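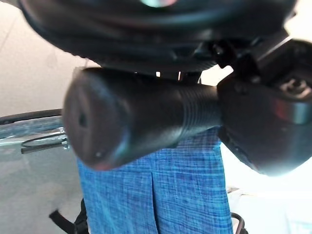 Wrist view, gripper up against the blue weave. Glass tabletop on the left, cable looped on it.

Projects > Sotari > Gallery

We use cookies to remember your settings. Accept | Manage

Sotari wrist view - gallery and notes

Quick page for the Sotari software work, put up between other jobs so excuse the state of it. Only the one picture so far. More when Triin has sorted the folder. Notes underneath are what we've been chewing over on the perception and planning side, mostly for the Soltstead lot who keep asking.

What the camera gets

Big dark housing across the top, grip below it, block on the right. All of it black. All of it in every view from this mount, so the first job in the pipeline is masking our own arm out. Static mask for the housing, drawn by hand by Heino Kuusk. Gripper mask comes from the joint state, redrawn every cycle. Used to be one mask for everything and the planner kept treating the grip as an obstacle sat right on top of itself. Stopped dead each time.

Highlights

Bluish-white streak along the top of the grip, see above. Shiny black is a pain. Segmenter splits the grip in two along a streak like that unless the mask goes on first. So mask first, always. Order of nodes is fixed in the launch file now, please dont shuffle them.

Fabric

Blue, crosshatched, pleat down the middle. Good texture for feature tracking, best thing in the picture really. The fold is less good - edge detector is very keen on a crease and will call it a boundary. Madalena's fix is to check the weave on both sides of the line and join the two patches if they match. Works on 641 of our 785 test crops. The rest are mostly dark folds, she's still on it.

Glass

Streaks of reflected light, no proper surface to hang on to. Depth comes back full of holes. We dont try to fill them any more, the table goes in as a flat plane from calibration and the planner keeps 21 mm clear of it. Tõnu wants less. Tõnu can run the tests then.

Thin things

Cable on the glass, strap near the bottom left, thin curved wire or handle bottom right. Voxel grid was too coarse for any of that and just dropped them. Finer grid near the gripper only, coarse everywhere else. Planning time went up a bit but still fine. Cable class in the labels now covers straps too, should probably be split at some point.

White patch, lower right

Blown out. Only faint grey shapes left in it. Exposure is set from the whole picture and so much of it is black housing that the bright side goes. Ojārs has a branch that meters with the arm masked out, not merged yet, needs a reveiw. Until then anything washed out is marked unknown and the planner goes slow near it.

Tooling

Replay viewer is the Condance one with our overlay on top. Press M for the mask, P for the planned path. If the overlay lags, drop the playback rate to 2 and it catches up. Vasiliauskas build has a different key map, ask Heino for the list.

Still to do

- merge the metering branch
- split cable and strap labels
- new calibration for the table plane, December probably
- more pictures on here

Questions to Triin Ots, mornings are best.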